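How to Clear a Paper Backlog in a Home Office

By Leire Collado
Updated July 8, 2026

These steps are for a household or a one-person business with a few years of unsorted paper. They assume you have a table, a shredder or access to one, and a free afternoon. If you have more than a couple of boxes, plan on a second afternoon.

What you need

One large table
A box of letter-size file folders
A hanging file drawer or a portable file box
Sticky notes
A dark pen that doesn't smear
A paper bag for recycling and another for shredding
A staple remover

You do not need a label maker. Handwritten tabs are fine and easier to change later.

Step 1. Bring all the paper to one place

Check the kitchen counter, the car, coat pockets, the bag you took on your last trip, and the drawer under the phone charger. Include unopened mail. Leave out books, magazines you still read, and children's artwork, which should be handled separately.

Do not sort while you gather. It slows you down and you end up with small piles in every room.

Step 2. Open everything

Open all the envelopes at one sitting. Throw out the outer envelope, the return envelope if you pay online, and any printed advertising. Unfold each sheet and lay it flat. Remove paper clips, which catch on other pages in the drawer. Staples can stay unless you plan to scan.

Expect the pile to shrink a lot at this point. When I did this with my own backlog I had 250 envelopes, and almost all of the bulk was inserts.

Step 3. Make the first sort

Write these headings on sticky notes and put them in a row along the far edge of the table:

Act on
Keep
Shred
Recycle

Pick up one sheet at a time and put it under a heading. Don't read past the first paragraph. If you can't decide within a few seconds, it goes under Keep, and you will see it again in Step 5.

"Act on" means there is a bill to pay, a form to return, or a call to make. A flyer for something you might attend is not an action. Write the date on your calendar and recycle the flyer.

Step 4. Deal with the Act on pile

Put these papers in date order with the nearest deadline on top. Pay or answer anything that takes less than two minutes. For the rest, write the next action and the due date in the top right corner of the sheet, then put the stack in a single folder marked Act On. This folder lives at the front of the drawer and gets checked once a week.

Step 5. Sort the Keep pile by subject

Use broad groups. Most homes can get by with these:

Taxes
Bank and loans
House or lease
Car
Medical
Insurance
Work and school
Warranties and manuals
Identity papers

If a group is thicker than two inches, split it by year. If it has fewer than four sheets, combine it with the nearest match. My neighbor Zinhle Mabaso runs a small alterations business from home and keeps her business receipts in a separate box with a different color of folder. That works better than mixing them in with the household papers and pulling them out again every February.

How long to keep each kind of paper depends on where you live and what you do for work. Check the current rules from your tax office or ask whoever prepares your return. Birth certificates, deeds, and similar originals should be kept permanently, preferably in a fire-resistant box.

Step 6. Label and file

Write the tabs in capital letters, subject first and year second: CAR 2025, MEDICAL 2024. Put the newest paper at the front of each folder. File the folders alphabetically unless you have a strong reason to do something else.

Leave some slack in the drawer. A packed drawer is hard to file into, and the paper will start collecting on top of it.

Step 7. Shred and recycle the same day

Shred anything with an account number, a signature, or a date of birth. Feed in a few sheets at a time and let the machine rest if it gets warm. Shredded paper is not accepted in every curbside program, so look that up before you fill the bin.

Step 8. Set up the desk for daily mail

Keep one tray for incoming paper and a pen within reach of it. Clear everything else off the surface you use for opening mail. Empty the tray on the same day each week. It should take ten minutes or so.

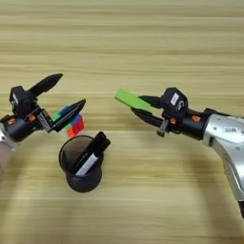 Step 9. Review once a year

Pick a slow week. Go through each folder, remove what you no longer need, and start new folders for the year. Replace any tabs that have become hard to read.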